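Fendier, colección de fondos de escritorio con citas

Inicio > Tienda > Fondos y salvapantallas > Citas > Fendier

114 fondos con frase. Descarga inmediata. 19 euros, impuestos incluidos.
Edición revisada el 2 de septiembre de 2023.

Añadir a la cesta
Ver condiciones de uso

Hay gente que pone en el escritorio del ordenador la foto de una playa y gente que pone una frase. Fendier es para los segundos, y en especial para quienes ya han tenido la frase de la montaña que se sube paso a paso y han acabado sin ganas de ver montañas. La colección reúne 114 fondos, cada uno con una cita, el nombre de quien la escribió y la obra de donde sale. Este último dato alarga la línea de abajo y ha dado más trabajo que todo lo demás junto.

La selección es de Erasto Laizer, que lleva media vida recortando frases y la otra media comprobando que no las dijo quien pone en el recorte. Para Fendier partió de 687 citas sacadas de cuadernos, agendas, sobres de azúcar y discursos de boda. Se quedaron fuera las que no se pudieron localizar en ningún libro, las que aparecían atribuidas a cuatro personas de siglos distintos y las que contenían la palabra «sueños» más de una vez. También se cayeron un par de las que le gustaban mucho. Todavía las menciona.

Qué incluye

La descarga es un único archivo comprimido con tres carpetas. En la primera están los fondos claros; en la segunda, 42 versiones oscuras de las citas que mejor lo soportan, para quien trabaja de noche o simplemente prefiere parecerlo. La tercera guarda los mismos textos en vertical, pensados para el teléfono, con la frase colocada en la mitad inferior para que el reloj no se coma el verbo principal. En la primera edición se lo comía.

Se añade un índice en texto sin formato, ordenado por autor, con la referencia completa de cada cita: obra, capítulo o escena y, cuando es traducción, el aviso de que lo es. Las traducciones están hechas para esta colección. Si alguna le suena distinta de como la tenía en la memoria, compárela con el original antes de escribirnos. Después escríbanos igualmente, que tampoco sería la primera vez.

Cómo son

Sobrios. El fondo es de un solo color o de dos muy próximos, la letra es de un tamaño que se lee desde la silla y los márgenes dejan libre la parte izquierda, donde casi todo el mundo amontona los iconos. No llevan puestas de sol, tazas de café humeante ni siluetas con los brazos en alto. Tampoco hay comillas gigantes decorativas: las comillas tienen el tamaño de unas comillas.

El tipo de letra se llama Canpolat y se dibujó para la casa. Tiene una cursiva estrecha que usamos solo para los títulos de las obras, y una ñ de la que estamos bastante satisfechos. Va incrustado en las imágenes, de modo que no hay que instalar nada; a cambio, no se entrega aparte. Nos lo piden cada pocas semanas, normalmente para una invitación de comunión, y la respuesta sigue siendo la misma.

Los colores salen apagados a propósito. Quien compró la edición anterior recordará un amarillo que en la pantalla de prueba era mostaza y en las de los demás era chaleco de carretera. Se ha retirado. El verde botella se queda, pese a las quejas.

Los temas

Las citas se agrupan por asunto, y los asuntos no son los de costumbre. Hay un apartado sobre el trabajo en el que casi nadie recomienda trabajar más. Otro reúne frases sobre la paciencia y es el más corto de todos. El de la vejez está escrito en su mayor parte por personas que habían llegado a ella, cosa menos frecuente de lo que parece en el género. Hay cartas, refranes con fuente, algún aforismo de mal humor y un grupo titulado Mesa y mantel que entró por insistencia de la parte comercial y que ahora es el más descargado en la muestra gratuita.

El apartado sobre el amor existe. Está al final del archivo y lleva un aviso acerca de la conveniencia de ponerlo en el ordenador de la oficina.

Todas las citas son de autores cuya obra está en dominio público. Eso excluye a una buena cantidad de gente viva y citable, y nos ahorra una correspondencia que ya mantuvimos una vez.

Cambio automático

Cualquier sistema operativo moderno permite rotar los fondos de una carpeta, y con eso basta. Para quien quiera más control, la compra incluye Boltedix, una utilidad pequeña que cambia la cita a la hora que se le diga y que puede saltarse un tema entero. Tiene una ventana, cuatro opciones y un botón que dice «Otra». El botón no guarda rencor, pero sí guarda un historial, por si la frase que se quitó de mal humor el lunes hace falta más adelante.

Boltedix no se conecta a internet ni pide una cuenta, y no manda recordatorios para que sea usted su mejor versión. Si se desinstala, el último fondo se queda puesto – alguien nos lo describió como una despedida larga, y no hemos sabido arreglarlo.

Instalación

Descomprima el archivo en una carpeta que no vaya a mover. Abra los ajustes de fondo de su sistema, elija esa carpeta y seleccione «Ajustar» o «Centrar». Con «Mosaico» obtendrá la misma cita repetida por toda la pantalla, y pocas frases resisten ese trato. En equipos con dos monitores se puede poner una distinta en cada uno; recomendamos no mezclar el apartado del trabajo con el de la paciencia.

En el teléfono, copie la carpeta vertical y elija el fondo desde la galería. Desactive el efecto de movimiento si no quiere que la frase se balancee al andar.

Licencia y uso

La licencia es personal y vale para todos los aparatos de quien compra. Puede imprimir los fondos para su casa, colgarlos en la nevera o mandarle uno a su cuñada. No puede venderlos en tazas. Para aulas y bibliotecas hay una licencia de centro, que se solicita en el formulario de contacto y que incluye el índice en un formato apto para imprimir y clavar en un corcho.

Si solo busca una frase para la despedida de un compañero, pruebe antes la muestra gratuita. Lleva una cita de cada apartado y ha salvado ya unas cuantas tarjetas colectivas en las que todo el mundo había puesto «mucha suerte».

Actualizaciones

La compra da derecho a las correcciones de esta edición. Las hay: una fecha, una tilde y, en febrero, una cita completa que resultó pertenecer al hermano del autor. Se cambió el nombre al pie y se dejó la frase, que era buena con independencia de la familia. Las correcciones se avisan por correo, en un mensaje de dos líneas, y se descargan desde el mismo enlace del pedido.

Devoluciones

Catorce días desde la compra, sin formulario de motivos. Hay una casilla para comentarios y la leemos. El más repetido es «no me motivan», y lo hemos puesto en la ficha del producto, aquí mismo, a modo de especificación.

Ficha

Producto: Fendier, colección de fondos con citas
Selección: Erasto Laizer
Tipo de letra: Canpolat
Utilidad incluida: Boltedix
Editor: Havuvon
Idioma de las citas: español, con referencia al original cuando procede
Formato: archivo comprimido, imágenes e índice en texto
Precio: 19 euros
Envío: ninguno, es una descarga 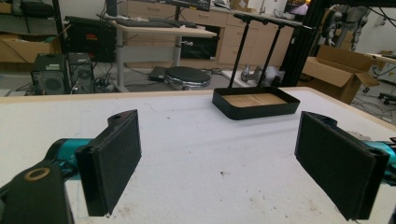
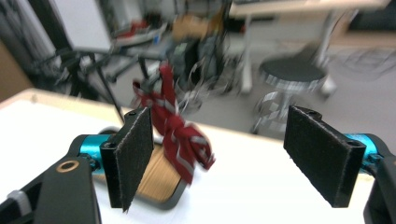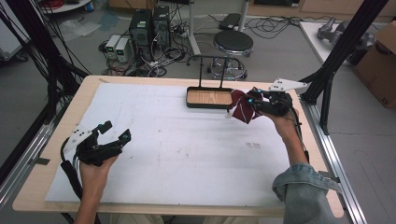
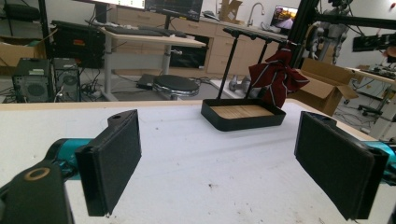 ¿Puedo poner mis propias citas en los fondos de Fendier?

Los fondos de la colección son imágenes cerradas y el texto no se puede cambiar. En la carpeta de los claros hay una lámina lisa de cada color, sin frase, sobre la que puede escribir con el programa de imagen que tenga a mano. La letra la pone usted, y la comprobación de la fuente también. Boltedix las incluirá en la rotación si las guarda en la misma carpeta.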